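Section 9. Running the table demonstration on an open day

This section covers the plate-sorting demonstration given to visitors. It assumes the two-arm station has been installed and homed as set out in Section 3. Allow 30 minutes for setting up before the doors open.

9.1 Before visitors arrive

1. Wipe the table top and let it dry.
2. Check that the emergency stop is within reach of the operator's chair. Press it, confirm that both arms hold still, then release it.
3. Start the Drasora controller and log in with the demonstration account. The PIN is 2451 unless your site has changed it.
4. Open both grippers fully and move the arms to the waiting position, one at each side of the table.
5. Load the program "Plates" and leave it paused.

CAUTION: Do not reach over the table while the program is running, even at reduced speed. Pause first.

9.2 Laying out the table

1. Put the three plates in a row across the table, pink on the left, yellow in the middle, pale green on the right. Leave them empty.
2. Place the green tray in front of the plates with its tab to the left.
3. Set the food items on the tray in a line, with space between them for the gripper fingers. The apple goes on the left.
4. Turn the apple so that the stem points up.

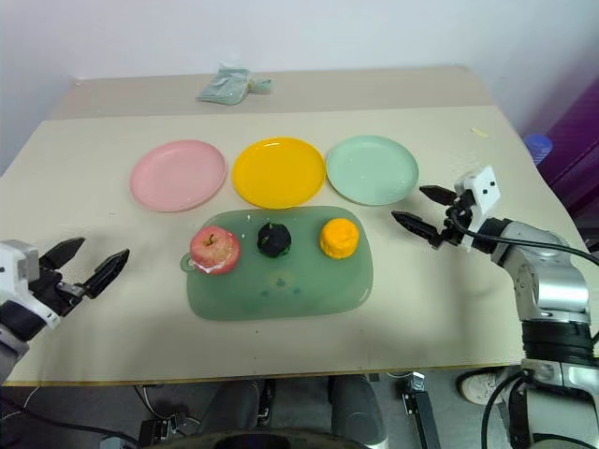
Figure 9-1. Table laid out, both grippers open.

Note: The plates may sit close together. If they overlap, the program stops with the message "Check plates".

9.3 Giving the demonstration

1. Ask visitors to stand behind the floor line.
2. Say which item will be moved first, then press Run.
3. When the arms have returned to the waiting position, press Pause before answering questions.
4. Put the items back on the tray and repeat from step 1.

If an item is dropped, press Pause and pick it up by hand. Do not try to recover it with the arms in front of visitors. Select Restart on the controller afterwards. Resume will carry on from the point of the drop.

Visitors may ask to drive an arm themselves. This is allowed only in Guided mode, with one visitor at a time and the operator seated.

9.4 Closing down

1. Park both arms and switch off the controller.
2. Wash the plates and the tray by hand.
3. Enter the number of runs and any stops in the visit log.

Send faults found during an open day to Priya Holloway at Skalteo, with a copy of the log page.

Section revised 9/20/26. Replaces the August issue.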